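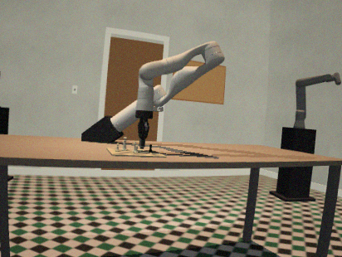

Sim view, front side, gripper low over the board, left end.

Ticket: Niremon teleop, chess task, demonstrations not usable
Opened: January 12, 2020
Component: Mohmand controller bridge, Jolano recorder
Severity: the form says medium. I'd say higher.

Summary
We are trying to record demonstrations of a chess move in the Trerville room by driving the white arm with the handheld controller. The operator moves, the arm follows, the recorder writes it down, and later the policy is supposed to learn from it. On the last batch of 200 demos, the replay doesn't match what the operator remembers doing. The gripper comes down beside the piece, closes on air and carries on to the target square as if nothing was wrong. The success flag still says true.

Steps to reproduce
Load the chess room. Connect the controller. Hold the clutch, bring the gripper down to the board, let go of the clutch, shift your hand, hold it again and carry on. Save, then replay from the start. Demos done in one go without touching the clutch seem to replay fine, but hardly anyone can do the whole move that way.

First reply from support
"Please ask operators to move more slowly and check the room lighting." It is a simulated room. The lighting is the same every time. I did ask for slower movement, and recorded 11 more demos at what felt like walking-through-treacle speed. Same fault in the ones with a clutch press.

Second reply from support
Suggested it was a display problem and that the recorded data would be sound. I don't buy it, so I printed the wrist pose at each saved step. There is a jump on the step after the clutch is pressed again. It is small, but chess pieces are small too. 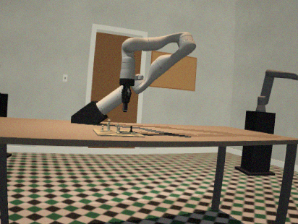

Same side, gripper raised well clear of the pieces.

I have been using a high hover like this one as the re-clutch position, on the theory that a jump up there does less harm. It does save you from knocking pieces over. It does nothing for the offset, which stays in the recording all the way down to the board. So please don't put it in the help pages as a workaround.

Third reply from support
Asked whether I had updated the bridge. Yes, in September, and the release note for that version claimed "improved clutch handling". I can't find what was improved. Rolling back to the older bridge makes the jump smaller but adds a lag you can feel in your hand, so you overshoot and correct, and then the policy gets taught the overshoot.

Other things tried
Raised the recorder buffer to 2000 steps. No change.
Turned off pose smoothing. The jump got sharper, which at least tells me smoothing was hiding it.
Swapped the controller. No change.
Changed to the view from over the arms, looking along the table, in case the operators were simply misjudging depth from the side.
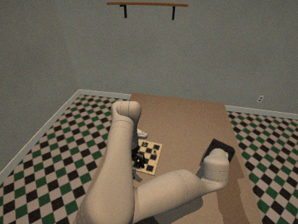
It made judging the board position easier in one way and harder in another, as the arm gets in front of part of the board. Operators were split on which view they liked. The offset was there in both, so I am crossing operator error off the list whether support does or not.

What I want
1. The recorder should store the pose the arm was sent, and the raw hand pose separately. At present I think it mixes the two.
2. The success flag should check that the piece moved. Checking only that the gripper got to the target square is worthless.
3. Someone at your end to replay the 3 files attached before sending another reply.

Status
Changed to "awaiting customer" by the system overnight. I have changed it back. The 200 demos are parked and will not be used for training until somebody can show me which ones are clean.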